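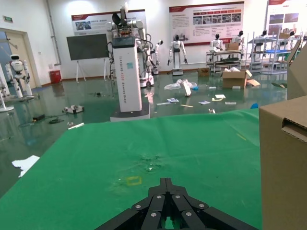 I have a new favorite chore, and it's folding mailer boxes! My friend Canan Akyol is sending out 45 orders of her Trundstead seed packets this October, and I said I'd help her get the boxes ready (before I knew how many flaps were involved, but never mind).

The trick I love most is keeping them upright, like books on a shelf. I used to lay mine flat in a big sliding pile and lose half the table. Stood on their ends and pressed close together, even three narrow brown boxes take up hardly any room on a white tabletop, and a tall flap sticking up tells you right away which one is open. I've started doing it at home with my Grunberg tea boxes and I'm a little obsessed.

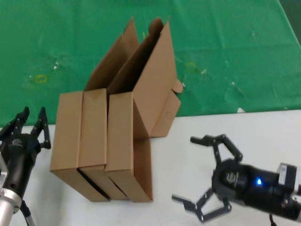

Canan likes a green cloth on her packing table, and I've come around to it completely. Cardboard crumbs are so easy to spot on a strong color! Even tiny white specks stand out on the green, so you can pick them off before they end up in someone's package. I'm looking for a remnant in the same shade, wrinkles welcome.
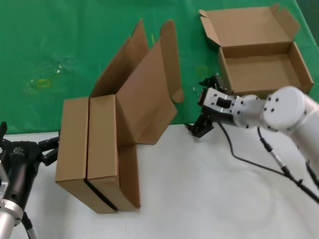 Two boxes side by side, and a third open on the cloth.

Next up is tissue paper. I bought over 400 sheets, so wish me luck, and send me your favorite folds!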